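Wemton handheld gripper rules, revision 9. Short thread on what changed and why the mirror clause got longer.

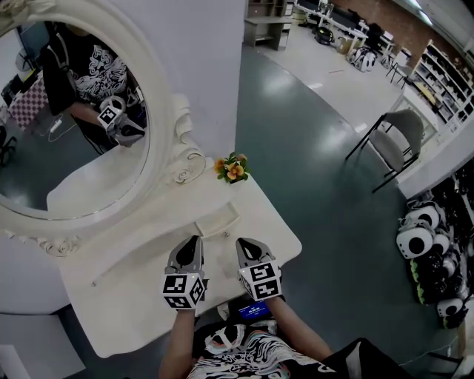
Ruddock replied within minutes that a mirror in the work area should disqualify a station outright, full stop, and that the old rule was fine as written.

The old rule was one line: "avoid reflective surfaces." It got read four different ways at four sites. A rule that can be read four ways is a suggestion.

New wording, clause 2: a fixed mirror is allowed if the station sheet says so, and if the sheet gives its position relative to the work surface. Hand mirrors and anything on a hinge are still out.

The concern is the marker cubes. A cube seen in glass can be picked up as a second cube, with a pose behind the wall. Our tracker rejects most of these on handedness. Most is a weak word in a standard, so clause 3 requires a check of every session before it is accepted.

The check: plot both gripper tracks in the station frame. Any jump through the mirror plane fails the session. No smoothing it over, no trimming the bad second and keeping the rest.

We ran it on 326 sessions from the Vutholm site in April. 2 failed. Both had passed the old review, where a person scrubbed through the video at high speed and ticked a box.

Clause 4, clothing. Plain tops preferred, printed tops permitted. I wanted plain only and lost that one. The data didn't back me up, so fair enough.

Clause 5, phones. Screen brightness is fixed before the session starts and stays there. Auto-brightness off. Yes, this needs writing down.

Clause 6, cubes. Wipe before use, check all faces for scratches, replace if a pattern has a worn corner. Do not touch up with a marker pen - we can tell.

Jomell asked whether older sessions need to be redone. No. Run the clause 3 check on them, keep what passes, and label them with the revision they were recorded under.

Still open: glossy floors. Overhead lights on a shiny floor raise the exposure question again, and I don't have numbers I'd put in a rule yet. It stays a note in the annex until I do.

Comments on the draft go in the tracker, one clause per ticket please.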